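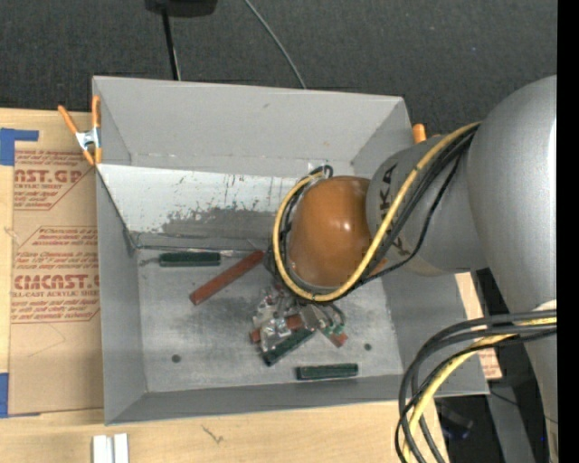 Gultora to open second repair counter in Zustholm

FOR IMMEDIATE RELEASE
2023-04-20

Gultora, the household repair and spare parts shop, is opening a second counter in Zustholm. Doors open at 9 a.m., coffee while it lasts. Same prices as the Kustent shop, same hours, longer bench.

The new counter takes in lamps, toasters, vacuum cleaners, radios, small fans. No fridges, no phones. Bring the cord and any loose screws in a bag please, it saves us a lot of looking.

Demand has been strong. The Kustent shop fixed 1,465 items last year, and 843 of them were lamps and toasters. Waiting times in March got too long and customers told us so. Most repairs at the new counter should be ready in 2 working days, longer if a part has to be orderd.

Also new: the Mussa card. One yearly fee, covers labor on small repairs at both shops. Parts are extra. Cards are sold at the counter only, not by phone. Existing customers in Kustent can swap thier old punch card for credit toward a Mussa card until the end of summer.

Parking behind the building, entrance on the side street. Step-free access from the parking lot. Bus stop across the road.

Old shop in Kustent stays open as normal. Items already checked in there will be finished there, no need to move anything.

Press visits welcome before opening day, mornings are best. Ask at either counter or write to the Gultora press desk. Price list on request.

ENDS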